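## 4.2 Do mirrors make a shop feel larger?

The claim that a mirror enlarges a small sales floor is repeated in nearly every fitting manual we consulted, usually with no source. Ornament is said to help, on the theory that a carved frame reads as a window (Figure 3).

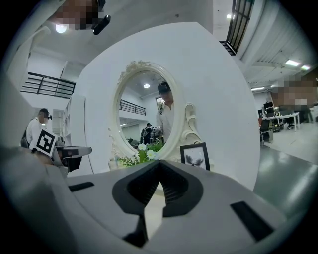
**Figure 3.** Oval mirror in an ornate carved frame, mounted on a white display board.

Tekle Yimer objected, on reading a draft of this section, that the manuals never meant larger in any measurable sense, and that we were testing a figure of speech. We take the point only in part. The manuals give spacing rules, and one of them, the Kevton handbook, tells owners how much floor they can "save" by hanging glass on the back wall. A figure of speech does not save floor space. If the advice is specific enough to act on, it is specific enough to be wrong.

The study most often cited in support is the Graststead survey, in which 200 shoppers were asked to rate the roominess of a store before and after mirrors were put in. Ratings went up. But the store was also repainted between the two rounds, and two racks were taken out to make room for the work. Haddad and Barros, who reworked the same data, found that the gain was largest among people standing near the place where the racks had been. That is what one would expect if shoppers were responding to the missing racks. The survey has no condition in which the racks went and the mirrors stayed away, so the two explanations cannot be pulled apart.

Our own test was modest. We used two neighboring shops in Panyasiri with the same floor plan and hung plain mirrors in one of them for the month of March. Shoppers leaving either shop were asked to sketch the room on squared paper and mark where they thought the back wall was. The sketches from the mirrored shop were a little deeper on average, but the spread was wide, and 21 of the sketches had to be thrown out because the person had drawn the stockroom as well. With those put back in, the difference disappears. We do not think a result that depends on how one treats the stockroom should be used to sell anything.

The ornate frame fares no better. We could find one source for the window theory, a trade booklet issued by Tasero, and it offers a single paragraph and a drawing. Everaldo Toledo has suggested to us that heavy frames might even work the other way by calling attention to the wall they hang on. This seems at least as likely, and it is equally untested.

None of this shows that mirrors are useless in a shop. People try on hats and necklaces, and they need to see themselves. The cost of a mirror can be defended on those grounds alone. What we doubt is the second benefit, the one listed first in the manuals, and we would want to see it measured in a shop where nothing else was moved. Section 4.3 takes up the related claim about pale walls, for which the evidence is slightly better.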